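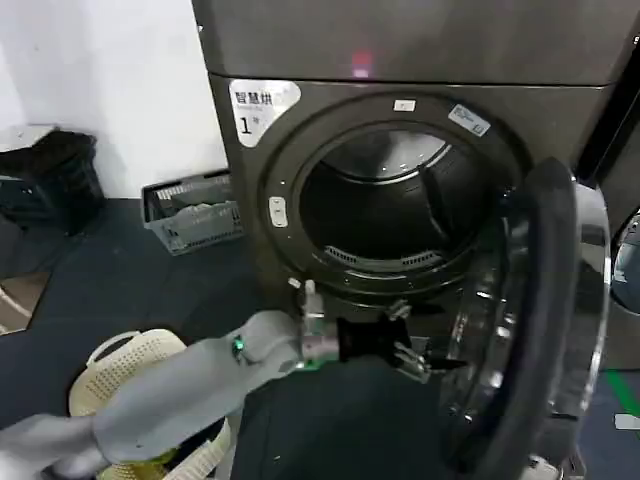

Informe de avance nº 2. Ciclo de conciertos Sala Tirkatetti
Para: Gerd Reinholz, programa de ayudas Trendunon
De: Mattes Ackermann, coordinación
05/02/2023

Gerd, va con prisa, mañana salimos temprano con la furgoneta y prefiero que lo tengas hoy aunque esté sin pulir. Las facturas en el anexo, en el mismo orden que la otra vez.

Resumen

Cuatro conciertos hechos de los seis previstos en esta fase. Uno aplazado (explico más abajo), otro pendiente y ya a la venta. Entradas vendidas hasta hoy: 1.499. Objetivo de la fase: 1.000. O sea, bien. Las invitaciones van aparte y no están sumadas.

Conciertos

Akolgo, dos noches. La primera llena, la segunda casi. Empezaron tarde las dos veces, la segunda por culpa nuestra: la prueba de sonido se comió la hora de apertura y tuvimos a la gente en la calle con frío. Musicalmente lo mejor de la fase. Sección de viento de cinco, sin microfonear la tuba, y se oía hasta en la barra. El bis de la primera noche lo hicieron abajo, entre el público, sin amplificar. Hay grabación de mesa de las dos noches, falta mezclarla. El grupo nos cede el uso para la memoria final pero no para publicar en abierto, ojo con esto si vuestro departamento de comunicación pregunta.

Noche de voces. Tres cantantes locales, media hora cada una, piano compartido. Público distinto, más mayor, muchos era la primera vez que venían. Flojo de barra, bueno de entradas. El piano aguantó la afinación hasta el descanso y luego regular. Afinador otra vez antes de junio, está en presupuesto.

Astthorpe. Dúo de guitarra y violín. Aquí pinchamos: 62 entradas. El mismo fin de semana había festival en el pabellón y lo supimos tarde. El concierto fue precioso, eso también hay que decirlo, muy bajito, la gente callada de verdad, cosa rara en esta sala. Pusimos sillas y se notó. Con 62 personas de pie habría parecido vacío.

Aplazado: el cuarteto de metales. Lesión del trompeta solista. Nueva fecha en junio, por confirmar con ellos. El anticipo lo mantenemos, no nos penalizan. Las entradas ya vendidas valen para la fecha nueva; devoluciones pedidas hasta ahora, muy pocas.

Pendiente: cierre de fase con la banda del barrio y coro. Ensayos en marcha. El coro pide tarimas, no tenemos, estamos viendo si las alquilamos o nos las deja la escuela de música.

Talleres

Los dos talleres de la tarde (ritmo, y voz en grupo) se dieron completos. El de ritmo se quedó pequeño, lista de espera. El de voz arrancó flojo y se fue llenando. Propuesta: para la fase siguiente doblar ritmo y dejar voz igual. No cambia el total de la ayuda, solo mueve partidas. Necesito tu visto bueno por escrito.

Dinero

Vamos dentro de presupuesto en cachés y técnica. Nos pasamos en transporte, la segunda noche de Akolgo obligó a un viaje extra de backline. Lo compensamos con lo que no se gastó en cartelería. La partida de alojamiento está ejecutada al 100 %, no queda nada ahí, así que los metales en junio tienen que volver a casa la misma noche o buscamos otra fórmula.

Pendiente de cobro: la segunda entrega de la ayuda. No es por apretar, pero los técnicos cobran a treinta días y vamos justos.

Sonido y sala

Monitores nuevos instalados. Diferencia enorme en escenario, los músicos lo comentan todos. En sala sigue la bola de graves al fondo a la izquierda, junto al guardarropa. Probamos a girar los subs, mejora algo. Haría falta tratamiento acústico en esa pared, no entra en esta ayuda, lo dejo apuntado para la conversación de la próxima convocatoria.

Los vecinos: una queja, por la carga y descarga y no por el volumen. Desde entonces cargamos por la puerta de atras y no ha vuelto a pasar.

Lo que no ha salido

La venta anticipada sigue floja, la mayoría compra el último día y eso nos tiene con el corazón en un puño cada vez. El boletín no lo abre casi nadie. La encuesta de público que os prometimos se pasó solo en dos conciertos, en los otros faltaron manos en la puerta. Se pasará en los que quedan, comprometido.

Próximos pasos

Confirmar fecha de metales. Tarimas. Afinador. Mezcla de Akolgo. Encuesta. Y el calendario de la fase tres, que te mando en cuanto contesten los dos grupos que faltan.

Si necesitas algún justificante mas, dímelo por correo, al teléfono estos días no llego.

Mattes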